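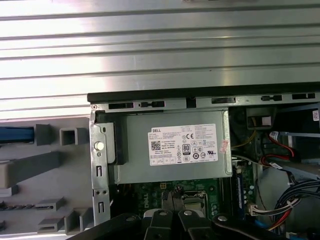
Features > Workshop > People

August
By Mireille Chamoun

Imad Atallah apologizes to the robot before he apologizes to me. He has bumped its elbow on his way to move a chair, and the chair is mine.

Atallah runs the teaching bench at Grastier, a firm that wants robots to take old office computers apart. His job is to show them how. Some days he holds the arm and walks it through the motions himself. Other days he sits at a desk on the far side of the room and steers from a pair of handles, squinting at whatever the wrist camera sends back.

"The handles are more dignified," he says. "By hand, I look like I'm helping my uncle across the street."

The current pupil is learning desktop towers. With the machine on its side and open, there is a power supply in its bracket, a green motherboard with DELL printed on it, and a good deal of wiring that has its own ideas. The wiring is where most of his mornings go.

"Metal is polite. It stays where you left it," he says. "You touch a red cable and a gray one moves. So what did I just teach? I taught it that red cables make gray cables nervous."

He records each attempt from start to finish, 25 to a batch, and throws out the ones he's ashamed of. I asked what shame looks like in this line of work. Mostly hesitation, he said. If he pauses over a connector to scratch his nose, the robot will learn to pause over connectors. An early batch had to go because he'd been drinking coffee between moves, and the arm picked up a long, thoughtful stop that served no purpose at all.

"It was me exactly. My wife watched the video and recognized me."

Before Grastier he spent nine years at Hikmont, fixing the same sort of computers for people who were angry about them. He says the skill carries over, except that his hands knew things he had never put into words. How hard do you squeeze a power plug? He had no idea. He had to go and squeeze some two dozen and pay attention.

The handles, made by Jilex, give him only a faint push back when the gripper meets something solid. He compares it to shaking hands through a mattress. For tight corners he goes back to the bench and guides the arm directly, which is slower and hard on the shoulders. His colleagues at Akl, who share the recordings, prefer the remote ones because he isn't grunting on them.

He let me try. It took me two minutes to reach the power supply and close the fingers on nothing beside it. Atallah asked, kindly, whether I wanted that one kept.

I said no. He deleted it faster than I would have liked, and reset the arm for the next run.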